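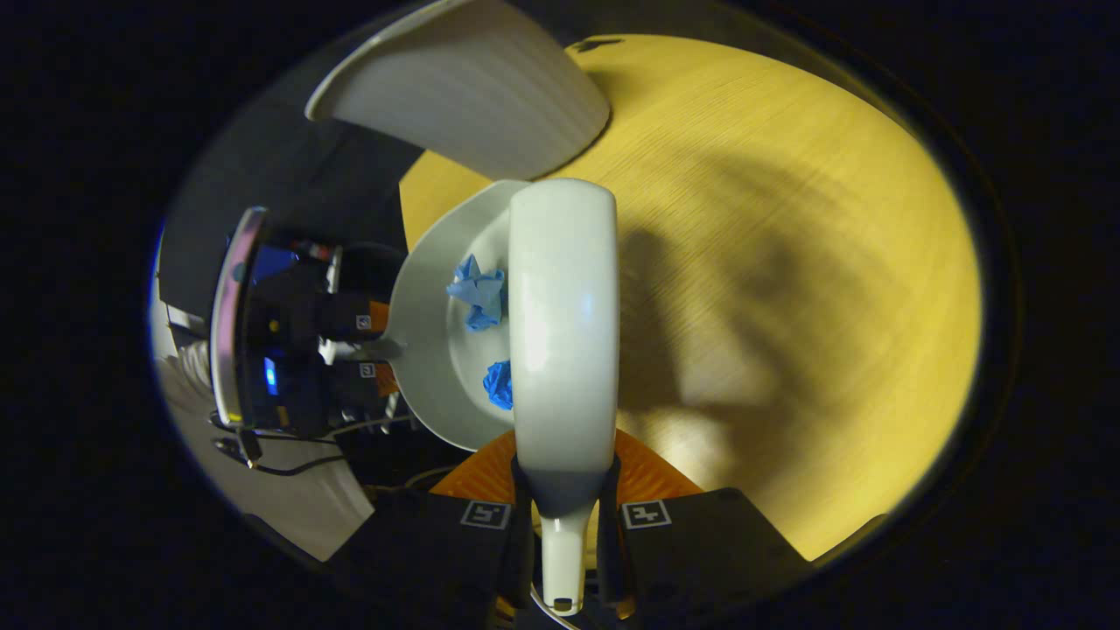 Blue paper in a white bowl.

August 2025
By Yesenia Bautista
Filed under: Kitchen > Cleaning & Care

Grey marks on white glazed crockery are usually metal left behind by cutlery. The glaze is harder than the steel, so a knife or spoon sheds a thin line on it. Washing-up liquid will not shift this.

Wet the bowl and apply a small amount of mild cream cleaner with a damp cloth. Work in short strokes along the mark, then rinse and check under a strong light. Most marks clear within 5 minutes. Bicarbonate of soda mixed to a stiff paste also works — it is slower, but gentler on older glaze.

Do not use wire wool or dry abrasive paper, even the finer grades up to 3000 grit. Both dull the surface, and a dulled surface marks sooner. Keep all abrasives off gilt rims and painted bands.

Tea stains are a separate matter. Soak the piece overnight in warm water with a spoonful of soda crystals and rinse twice.

Stack bowls with a sheet of kitchen paper between them. Unglazed foot rings scratch whatever sits underneath.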